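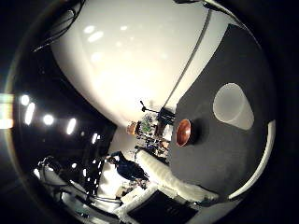 By Leen Jaber, Equipment Services
Reviewed by Ivone Honorato
Updated 28 May 2022

Flidum Wrist Camera Kit for Demonstration Recording

The Flidum kit is a compact camera and recording unit for teams that gather manipulation examples for learned control policies. It is supplied by Baltitz and supported through the Stanciu equipment desk. The kit mounts at the wrist, behind the fingers, so that each recorded example shows the fingertip, the gripping surface and the object between them in a single view.

The lens is a full-circle fisheye. A cup held close to the pad stays in view together with the room beyond it, including ceiling lights and work surfaces well off to the side. Straight edges bend strongly toward the rim and the corners of the image are black. Users who require a flat image may apply the correction profile supplied with the kit – the original recording is always kept.

Glossy white fingers reflect overhead lighting. Exposure should be set with the fingers in their working position and the room lights on, and then locked for the whole session. Automatic exposure is not recommended for training material.

Recording

An operator guides the arm through a task and marks the start and end of each example with the foot switch. Camera images, finger position and arm position are saved together under one time base. Failed attempts may be kept and labeled as such. The internal drive holds 300 examples of typical length before transfer is required.

The Jeline software reads the files directly and allows a reviewer to trim, label or reject an example. Persons working nearby may appear in the background of a recording. Sites are asked to obtain their agreement before a session begins and to record it in the session notes.

Specifications

Part number: 1604
Weight with bracket: 666 g
Cable length: 6 m
Examples per session before transfer: 300
Mounting: wrist bracket, four screws
Power: supplied through the data cable

Included

Camera unit with fisheye lens
Wrist bracket and screws
Data cable with clips
Recording unit and foot switch
Calibration board
Printed setup guide

Cables should be clipped along the arm with enough slack for full wrist rotation. Calibration must be repeated whenever the bracket is removed or the fingers are changed.

Availability

Loan periods run for up to six weeks. Requests for the fall term are accepted until the start of October and should state the arm model, the finger type and the tasks to be recorded. Replacement brackets and cables may be ordered separately from the Stanciu equipment desk.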